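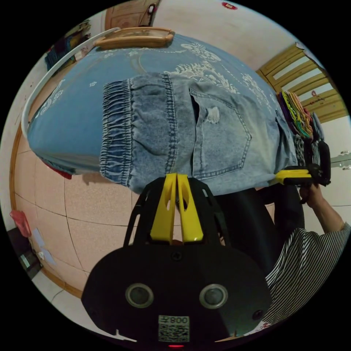 I have come around, slowly and with some grumbling, to the view that the best place to teach a machine about laundry is somebody's bedroom. When we started at Stolura in March, I wanted a clean table, gray walls and one good pair of pants, the same pair every time. Sheena MacKinnon wanted houses. She wanted printed sheets and piles of other people's clothes by the window, and she was right, though it took me 211 folded garments to say so to her face.

Jeans are what changed my mind. A T-shirt forgives you almost anything, but denim is stiff at the seams and floppy everywhere else, and if the cuffs are elastic they bunch up just where you'd like to take hold (try it sometime with only two fingers on each hand, and go slowly!). Put a pale blue pair on a pale blue sheet and even finding the edge becomes a small decision. A person makes that decision without noticing, and I think a learning system needs to be shown it many times over, in all sorts of light, by people who fold differently from one another.

I'd go further and say we should keep the clumsy tries. Selina Mayrhofer, who taught me most of what I know about this work, used to throw out any take with a fumble in it, and we argued about that all through our time on Cleto. My feeling is that a fumble followed by a patient second grab is worth more than 13 perfect folds, as long as somebody labels it properly and doesn't hurry the person doing it.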